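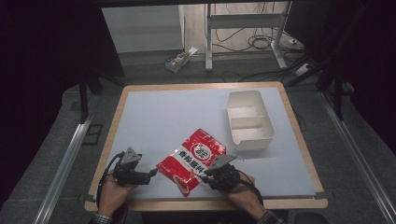
Section 4. Deciding Which Chores to Assign

This section helps site supervisors decide which chores may be given to the Trodadance station, which should be shown to it by a person first, and which should remain with staff. It applies to household kitchens, stock rooms and small packing areas. The station learns from demonstrations in which a person works with a gripper in each hand, and its results depend heavily on how well those demonstrations match the daily work. A soft item such as a glossy red-and-white bag, held between the two grippers on its way to a divided white container, is a fair measure of the present state of the art. A person does this work with little thought. A machine must cope with a package that bends, shines under the lights and hangs at a different angle each time it is lifted.

Supervisors should read this section in full before adding a chore to the work list. Section 3 (Mounting and Cabling) must already be complete.

4.1 What the station can be expected to do

Chores are placed in one of three grades. The grade describes the amount of attention a chore will require from staff. It does not describe how difficult the chore is for a person.

Grade A. The station may work with a staff member in the same room. Typical chores are moving rigid boxes of one size, placing capped jars in a rack, and returning empty trays to a shelf at table height.

Grade B. A staff member must be within reach of the stop control. Typical chores are sorting sealed bags into compartments, folding hand towels of one size, and loading cutlery into a drawer insert.

Grade C. The chore is not to be assigned. Examples are opening sealed packages, handling knives or glass, pouring hot liquids, ironing, and any chore carried out near children or animals.

Note: A chore can move from one grade to another when the item changes. Sorting rigid cartons is Grade A. Sorting bags of the same weight is Grade B.

4.2 Results of the Isdale trial

The grades above are based on a trial carried out at the Isdale stock room in July under the direction of Doaa El Idrissi. The station attempted 2,341 placements of mixed packaged goods. Of these, 304 required a staff member to step in. Bags made up the larger share of those cases, most often when the bag folded over the wall of a compartment or turned in the grip before release.

These results were obtained with trained staff, steady lighting and a fixed table. Sites that differ from these conditions should expect a higher number of stops during the first weeks. The trial did not measure time saved, and the figures should not be used for staffing decisions.

4.3 Preparing a new chore

Before recording, confirm that the chore is Grade A or Grade B.

1. Clear the work surface of everything that is not part of the chore.
2. Place the receiving container where it will stand in daily use. Mark its position on the surface with tape.
3. Check that both gripper cables run freely toward the operator and do not cross the area where items are picked up.
4. Set the room lighting to its normal working level. Close curtains or blinds if direct sunlight reaches the table.
5. Take the grippers in hand, one on each side, and open and close each of them fully.
6. Start a new chore file at the Cadell controller and enter the item name, the container name and the grade.
7. Perform the chore at a calm, even pace. Lift the item clear of the container walls, hold it steady over the chosen compartment, lower it and release.
8. Return both grippers to the rest position before ending the recording.
9. Repeat steps 7 and 8 until 23 acceptable recordings have been stored. Change the starting angle of the item between recordings.

Caution: Do not pull on a cable to free it during a recording. End the recording, lay the grippers down and clear the cable by hand.

Note: Recordings in which the item is dropped should be kept if the operator picks it up again and completes the placement. Recordings that are abandoned should be deleted.

4.4 Soft and glossy packages

Soft packages need more care than any other item covered by this guide. The following points apply to snack bags, seasoning bags, refill pouches and similar goods.

Grip the package by its two sides, with the fingers well in from the edge. A grip on the extreme edge allows the contents to swing.

Do not press the filled part of the package. The finger plates can burst a seam if closed fully on a bag that is tight with air.

Turn the package slightly if light reflects strongly from its front. The controller may otherwise lose track of its outline.

If a package comes to rest across a partition, record the correction as part of the same demonstration.

Caution: Remove torn or leaking packages before the station is started. Spilled powder or oil on the finger plates will reduce grip and must be wiped away with a dry cloth.

4.5 First supervised run

1. Load the stored chore file and place one item on the table.
2. Stand at the stop control and select Single Cycle.
3. Observe the full movement. Do not reach over the table until the ready light is shown.
4. Run the chore again with the item in a different starting position.
5. If the station completes 3 cycles in a row without help, it may be changed to Repeat under the conditions of its grade.
6. If a cycle fails, record the point of failure in the site log and add further demonstrations that begin from that point.

A chore that continues to fail after additional demonstrations should be returned to staff. Supervisors are not required to obtain approval to withdraw a chore.

4.6 Chores that should remain with people

Many requests received by the Abou Zeid service desk concern general housework, such as tidying a room or putting away a week of groceries. The station is not suited to these requests at present. Each involves a long series of different items and many small judgments about where things belong. Such work should be divided into single chores, each graded separately, and any part that falls under Grade C must be left to a person.

For changes to the grade list, see Appendix B, revised 2025-02-13.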